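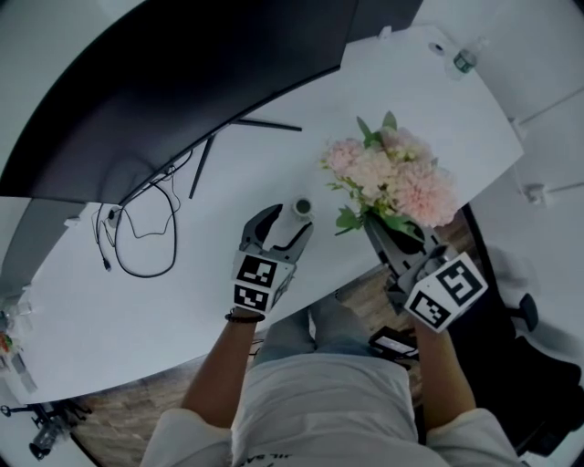 Figura 3. Posto de demonstração manual com pinças instrumentadas.

4.2 Reorganização do trabalho nos postos de demonstração

A introdução de sistemas automáticos de manuseio na unidade de Cuevas alterou, antes de tudo, a composição das tarefas atribuídas aos operadores de preparação de pedidos. Parte da jornada, antes dedicada integralmente à montagem de encomendas, passou a ser cumprida em postos de demonstração, nos quais o trabalhador executa com pinças manuais os gestos que servirão de referência ao sistema. O posto reúne poucos elementos: uma mesa branca, um monitor e duas pinças, uma em cada mão, cujos corpos em forma de cubo trazem marcadores fiduciais em preto e branco (Figura 3). Os objetos manipulados são de uso corrente. No caso ilustrado, os dedos da pinça direita prendem os caules de um buquê de flores rosa-claro, enquanto os da esquerda permanecem abertos diante de um pequeno copo com líquido escuro. A escolha de itens deformáveis ou sujeitos a derramamento foi recomendada pela equipe técnica da Plirkico, responsável pela integração do sistema Flidonum, e corresponde às categorias de produto com maior índice de retrabalho na unidade.

Entre abril e o encerramento da coleta, em 14/05/2024, foram registradas 2.774 demonstrações, realizadas por 30 operadores em regime de rodízio. Cada sessão foi limitada a 400 segundos de manipulação contínua, seguidos de pausa. O limite resultou de negociação com os representantes dos trabalhadores e substituiu a proposta inicial da empresa, que previa metas individuais por turno.

As entrevistas indicam que a mudança foi recebida de maneira desigual. Os operadores com mais de dez anos de casa descreveram a atividade como reconhecimento de uma competência que a organização não costumava registrar. Uma entrevistada do setor de flores observou que, na linha, "ninguém perguntava como se segura um maço sem amassar", ao passo que no posto de demonstração essa era a primeira pergunta. Já entre os contratados recentes predominou a preocupação com o destino das funções de origem, e vários deles associaram diretamente a qualidade das próprias demonstrações à redução futura de vagas.

Observou-se também um deslocamento do esforço físico. A circulação pelo armazém diminuiu nos dias de rodízio, e o trabalho sentado, com os braços avançados sobre a mesa, tornou-se a postura dominante. As queixas relativas aos membros inferiores recuaram, mas surgiram relatos de fadiga nos punhos e nos antebraços, atribuídos pelos participantes ao acionamento repetido das pinças. Okonkwo, S. (comunicação pessoal) relata padrão semelhante na unidade de Ballance, onde a altura das mesas foi revista após as primeiras semanas.

Quanto à remuneração, o acordo vigente enquadra as horas de demonstração na mesma faixa salarial da preparação de pedidos. Suleiman Okonkwo, consultado na condição de coordenador de operações em Ballance, considera o enquadramento provisório e defende a criação de uma função específica, com formação certificada. A direção de Cuevas não havia se pronunciado sobre o tema até o fechamento desta pesquisa. As implicações desse impasse para a permanência dos operadores no programa são examinadas na seção 4.3.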